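Brick wall behind the worktop: seal it or leave it bare?
Kitchens and Bathrooms > Walls and Tiling

noemi_g
Posted 2020-04-03

Hello all, long time reader, first proper question. We're in a terrace with an old chimney breast in the kitchen, and Dad and I have spent the last few weekends hacking plaster off it (my back!!). The brick underneath is lovely and I want to keep it on show behind the worktop. Dad says it'll be filthy by May and I should tile it like a normal person.

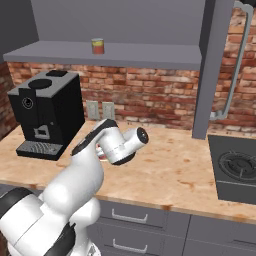
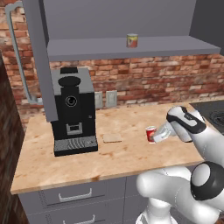

So my question is really about sealing. The chap at Grendon tried to sell me a matt sealer at 42 quid a tin and said two coats, but my aunt Dolores had hers done years ago and it went shiny and orange and she's hated it ever since. I love a mix of colours like the brick in the second picture, terracotta and cream and a bit of grey with pale mortar, and I'd cry if it all went one shade of tea. Has anybody used something that doesn't show? And do I need to seal all of it, or only the bit by the hob?

trev_wong
Hi Noemi. Test patch, test patch, test patch. Pick a brick down low that'll be behind the toaster, do one coat, leave it a week and look at it in daylight. Mine looked awful for two days and then settled right down. I used the Flanagan water based one and you'd never know it was there.

demydk
I'd leave it alone. Old brick wants to breathe, and if there's any damp in that chimney you'll trap it and the faces will start popping off. Mine's been bare for 9 years. I hoover it with the brush end and that's it.

trev_wong
Fine if you never fry anything Demyd! Have you tried getting bacon fat out of bare mortar?

demydk
I fry plenty. I've got a bit of glass behind the hob, cost me 30 quid cut to size, and the rest of the wall is just wall.

bahman_n
Bit of both for me. Glass at the hob, sealer along the bottom few courses where you splash, nothing higher up. But Demyd's right about damp, get the chimney looked at first. Is it vented? And what's the mortar, lime or cement? If it's crumbly and pale it's probably lime, so don't let anyone patch it with cement.

noemi_g
Ooh, it's crumbly and pale. Comes out if I poke it with a teaspoon. There's a little vent up near the ceiling but I think somebody painted over it.

bahman_n
Unblock that before you buy anything. Then repoint in lime, and let it dry out properly before any sealer goes near it.

demydk
What he said. And keep your 42 quid.

noemi_g
Right, vent first. Dad is unbearable about this. Will report back on the teaspoon mortar, and I'll do Trevor's test patch behind the bread bin once it's all dry.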